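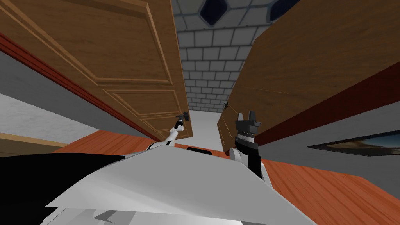
Chapter 8
Houses That Keep Their Stories

Every old town has a story it tells about a door, a well or a bend in the river, and what a treat it is to collect them! In this chapter we leave sea legends behind and come ashore to the threshold tale, one of the liveliest kinds of local legend and one you can probably find within walking distance of home.

We begin at Lodum, where the miller's widow is said to have barred her front door against a suitor for 29 winters. In the valley version he turns into a heron. In the version told up at Jammont he simply catches cold and marries her sister (a favourite with every class I've taught). Same door, same widow, and yet the neighbours on either side of one hill would never agree on the ending.
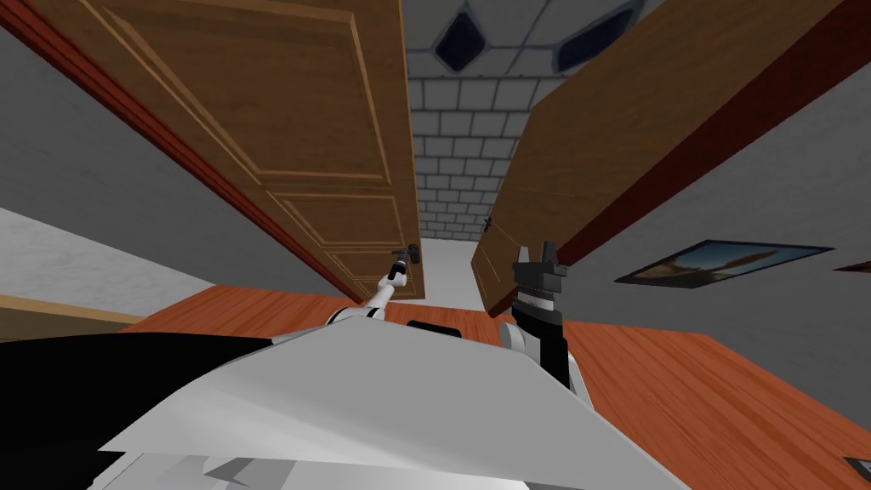
Fig. 8.1 A pair of wooden doors, open, with a narrow passage ahead.

Look out for the fixed parts of a threshold tale as you read: the knock, the warning, the person who crosses anyway. Tellers will happily change the colour of a cloak or add a second ghost, but they guard the knock fiercely. At Dallik it must come at two in the morning, and a child who says midnight will be corrected on the spot.
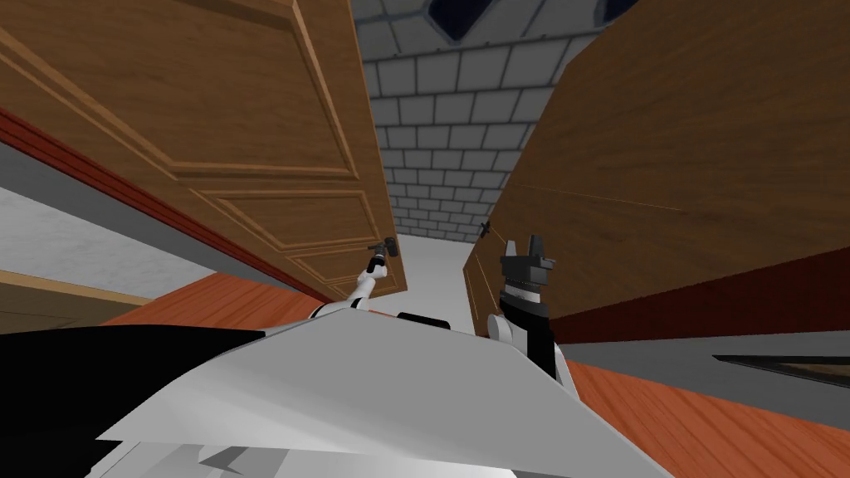

Hanna Palamarchuk objects that the knock matters less than I make out, and that in the Begum tales the visitor is already inside when the story starts. She has a point, and a wonderful one to argue over! Keep it in mind for the readings, which open with the oldest Lodum text, a scrap of 300 words written in the margin of a flour ledger.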